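[현장 소식] 선반 구역 그리퍼 셀, 배치 변경과 작업 분담

Sisden 물류동 선반 구역의 로봇 셀이 2023년 10월부터 주간 근무에 편입되었다. 적용 대상은 플라스틱 보관함의 이동과 선반 투입이며, 대상 품목은 40종이다. 제어 소프트웨어는 Luvley, 설치와 안전 검토는 Parisi가 맡았다. 이번 호에서는 장비 사양보다 근무 방식에서 달라진 부분을 중심으로 정리한다.

기존에는 선반 담당자가 보관함을 직접 들어 옮기고 품목표를 대조한 뒤 수량을 입력했다. 편입 이후 들어 옮기는 동작은 셀이 수행하고, 담당자는 대조와 예외 처리를 맡는다. 예외란 파지 실패, 내용물 쏠림, 표찰 불일치의 세 가지를 말한다. 셀이 예외를 띄우면 담당자가 정지 상태를 확인하고 구역에 들어가 수동으로 처리한 다음 재개 버튼을 누른다. 재개 권한은 교육을 이수한 인원 18명에게만 부여되어 있다.

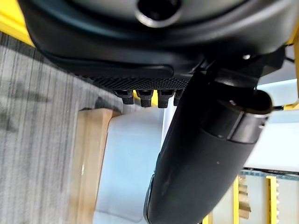 그리퍼 하단부와 주변의 노란색 선반. 카펫 쪽에 밝은색 목재 블록이 보인다.

초기 조정에서 시간이 가장 많이 든 항목은 접근 각도였다. 선반 기둥과 가로대 사이의 여유가 좁아 손가락 부위가 먼저 들어가고 몸체가 뒤따르는 순서로 경로를 다시 잡았다. Wokthorpe 사업장에서 쓰던 경로값을 그대로 옮긴 첫 시험에서는 가로대 근처에서 감속 구간이 지나치게 길었다. 현재 값은 현장에서 새로 측정한 것이며, 선반을 옮기거나 단 높이를 바꾸면 재측정이 필요하다. 선반 배치를 임의로 변경하지 말아 달라는 공지는 이 때문에 나간 것이다.

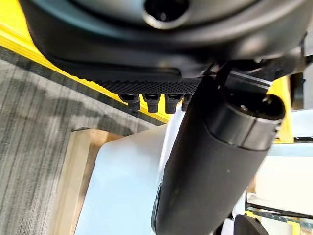
줄무늬 회색 카펫 위로 내려온 그리퍼. 왼쪽 위로 노란색 테두리가 지나간다.

근무표도 일부 조정되었다. 선반 구역의 고정 인원은 9명에서 변동이 없으나, 이 가운데 한 명이 교대로 셀 감시를 맡는다. 감시 담당은 같은 시간대에 운반 업무를 겸하지 않는다. 시행 첫 주에 두 업무를 겸하도록 편성했다가 예외 처리 대기가 길어져 분리했다. 허리와 어깨 부담이 줄었다는 의견이 있는 반면, 화면을 계속 보는 일이 더 피로하다는 의견도 접수되었다. 감시 교대 간격을 줄이는 안은 검토 중이다.

공정 담당 Elisa Bellini는 "운반 횟수는 줄었지만 판단해야 하는 횟수는 늘었다. 업무량을 예전 기준으로 계산하면 맞지 않는다"고 설명했다. 이에 따라 작업 일지의 '운반 건수' 항목은 유지하되 '예외 처리 건수' 항목을 신설했다. 감시 담당은 교대 시 두 항목을 모두 기입한다.

보관함에 담기는 물품의 상태도 파지 결과에 영향을 준다. 종이 상자가 테두리 위로 올라오면 손가락이 닿는 면이 달라지고, 끈이나 천류가 가로대에 걸쳐 있으면 경로 점검에서 장애물로 잡힐 수 있다. 투입 전 정리 기준은 다음과 같다.

상자는 보관함 테두리보다 낮게 넣는다.
둥근 물품은 한쪽으로 몰리지 않게 둔다.
가로대 위에는 물품을 올려 두지 않는다.
무게가 5kg 넘는 보관함은 셀에 투입하지 않고 수동 운반 대상으로 분류한다. 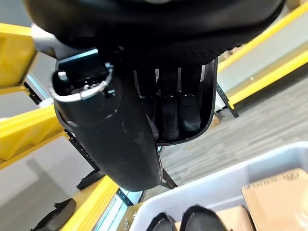 노란색 선반 옆의 그리퍼와 연회색 플라스틱 보관함. 보관함 안에 골판지색 상자와 검은색 둥근 물체가 들어 있다.

손가락 패드는 소모품으로 관리한다. 표면이 닳으면 미끄러짐 예외가 늘어나므로 감시 담당이 교대 시 육안으로 확인하고, 교체는 설비팀이 수행한다. 몸체 외장의 긁힘은 교체 사유에 해당하지 않으며 별도 보고도 필요 없다. 체결부의 나사 풀림은 즉시 정지 사유이다.

재개 권한 교육의 추가 신청은 각 조장을 통해 받는다. 교육은 정지 확인, 구역 진입, 수동 처리, 재개 순으로 진행하며 실습을 포함한다. 야간 근무 적용 여부는 주간 운영 기록을 검토한 뒤 다시 공지한다.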